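Wäsche sortieren nach Gewicht und Farbe

August 2025

Die alte Waschmaschine fasste fünf Kilogramm, die neue fasst acht. Seitdem stimmt meine Aufteilung der Wäsche nicht mehr, und ich habe sie in den letzten Wochen neu aufgebaut. Der Beitrag richtet sich an alle, die ihre Ladungen bisher nach Augenmaß zusammenstellen und sich über graue Weißwäsche wundern.

Zunächst zum Gewicht. Die Angabe auf dem Gerät bezieht sich auf trockene Baumwolle im Standardprogramm. Für Pflegeleicht gilt bei meinem Modell die Hälfte, für Wolle ein Viertel. Wer die Trommel bei Pflegeleicht vollstopft, bekommt Falten, die sich nur mit viel Dampf wieder entfernen lassen. Ich habe deshalb eine Küchenwaage neben die Maschine gestellt und die üblichen Stücke einmal durchgewogen. Ein Badetuch aus der Serie, die wir seit Jahren benutzen, kommt auf 463 Gramm, ein zweites aus derselben Packung auf 441 Gramm. Die Differenz erkläre ich mir mit dem Abrieb, das leichtere hängt im Bad am Haken für die Hände und wird deutlich öfter gewaschen. Ein Geschirrtuch wiegt 74 Gramm. Mit diesen Werten lässt sich eine Ladung im Kopf überschlagen.

Die Farbe ist das größere Thema. Bei uns liegt die Wäsche nach dem Abnehmen und vor dem Waschen auf demselben Tisch, das ist der Enge der Wohnung geschuldet. Rot, Weiß und Beige kommen dabei zwangsläufig in Kontakt. Im trockenen Zustand ist das unkritisch. Farbstoff wandert erst, wenn Feuchtigkeit dazukommt, und dann umso schneller, je wärmer es ist. Ein feuchtes rotes Teil darf also nicht über Nacht auf einem weißen liegen, ein trockenes schon. Karine Boychuk, mit der ich mir den Trockenraum im Keller teile, trennt auch trockene Stücke grundsätzlich und hat dafür vier Körbe. Den Platz habe ich nicht.

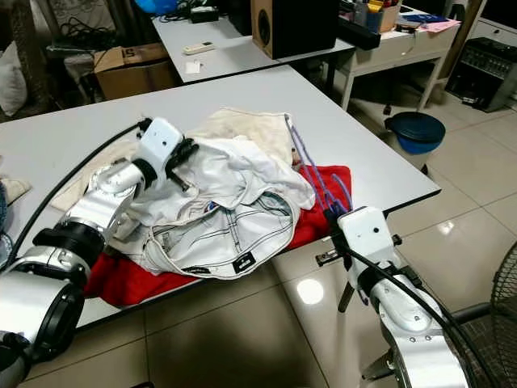
Weiß auf Rot, dahinter das cremefarbene Handtuch. Der lila Bügel gehört eigentlich in den Schrank.

Die Einteilung im Einzelnen:

Weiß, 60 Grad. Bettwäsche, Unterwäsche, Geschirrtücher. Vollwaschmittel als Pulver, weil darin Bleichmittel auf Sauerstoffbasis enthalten ist. Flüssigwaschmittel enthält in der Regel keines. Wer ausschließlich flüssig wäscht, muss sich über den Grauschleier nicht wundern.

Weiß mit Kontrastnaht, 40 Grad. Das ist der Sonderfall, der mich am meisten Zeit gekostet hat. Bei weißen Hosen mit grauen Nähten besteht das Nähgarn häufig aus Polyester, der Stoff dagegen aus Baumwolle, oft mit Elastan. Das Garn läuft nicht ein, der Stoff schon. Wäscht man zu heiß, zieht sich die Naht in kleine Wellen. Ich drehe solche Hosen auf links, schließe den Reißverschluss und reduziere das Schleudern auf 800 Umdrehungen. Aufgenähte Etiketten und kleine farbige Embleme prüfe ich vor dem ersten Waschgang mit einem feuchten weißen Tuch: andrücken, eine Minute warten, nachsehen. Färbt es ab, wird das Stück beim ersten Mal allein gewaschen.

Beige und Creme, 40 Grad. Lange Zeit lief das bei mir zusammen mit Weiß. Das ist farblich unbedenklich, aber Vollwaschmittel hellt Beige mit der Zeit auf, und zwar ungleichmäßig. Die optischen Aufheller setzen sich dort ab, wo die Faser am meisten beansprucht ist. Ein beiges Tuch bekommt dadurch einen kühlen Stich, der sich nicht mehr auswaschen lässt. Jetzt läuft Beige mit Colorwaschmittel und in einer eigenen, meist kleinen Ladung.

Rot, 30 Grad. Die ersten Wäschen immer allein, danach mit Schwarz und Dunkelblau. Farbfangtücher habe ich getestet und wieder aufgegeben. Sie nehmen gelösten Farbstoff auf, solange er in der Flotte schwimmt. Gegen direkten Kontakt zweier nasser Stücke in der stehenden Trommel helfen sie nicht. Wichtiger ist, die Maschine nach Programmende sofort auszuräumen.

Flecken behandle ich vor dem Sortieren. An Handtüchern in Creme fallen leichte Verfärbungen besonders auf, und viele davon sind gar kein Schmutz. Hautcreme und Sonnenmilch reagieren mit eisenhaltigem Wasser, der Fleck wird gelblich bis rostfarben und durch Bleichmittel eher kräftiger. Zitronensäure hilft in diesen Fällen besser, ein gestrichener Esslöffel auf einen Liter kaltes Wasser, 30 Minuten einwirken lassen, ausspülen, normal waschen. Bei Baumwolle ist das unproblematisch. Bei Viskose würde ich es an einer verdeckten Stelle probieren. Mit chlorhaltigen Mitteln darf Zitronensäure nicht zusammenkommen, es entsteht Chlorgas.

Noch ein Wort zum Tisch. Eine weiße, glatte Platte ist zum Sortieren brauchbar: Flusen und Fäden sieht man darauf schlecht, lassen sich aber mit einem feuchten Lappen in einem Zug abnehmen. Danach muss die Platte trocken sein, siehe oben. Ich lege immer das größte Stück zuunterst und arbeite den Haufen von oben ab. Was gefaltet ist, kommt an die Ecke und bleibt dort, bis der Rest fertig ist.

Zu den Bügeln. Hosen trocknen bei mir am Bund hängend, die Beine nach unten, das Eigengewicht zieht die meisten Falten heraus. Kunststoffbügel sind dafür besser geeignet als solche aus Draht, die an feuchtem Stoff Roststellen hinterlassen können. Nachteilig ist, dass sie sich mit allem verhaken, was auf dem Tisch liegt. Jonatan Tveit hat nach dem letzten Beitrag gefragt, ob man die Bügel nicht gleich am Tisch lassen kann. Man kann, aber dann verliert man die Hälfte der Fläche.

Offen ist noch die Frage der Dosierung. Die Packungsangaben gehen von einer Ladung von 4,5 Kilogramm aus, meine kleine beige Ladung liegt weit darunter. Ich dosiere derzeit die Hälfte und beobachte, ob die Tücher hart werden. Unser Wasser liegt im mittleren Härtebereich, es spielt also auch Kalk hinein. Bisher habe ich 2 Durchgänge so gewaschen, das reicht für eine Aussage nicht aus. Die Gewichte der übrigen Stücke trage ich in die Tabelle ein, sobald die Winterbettwäsche gewogen ist.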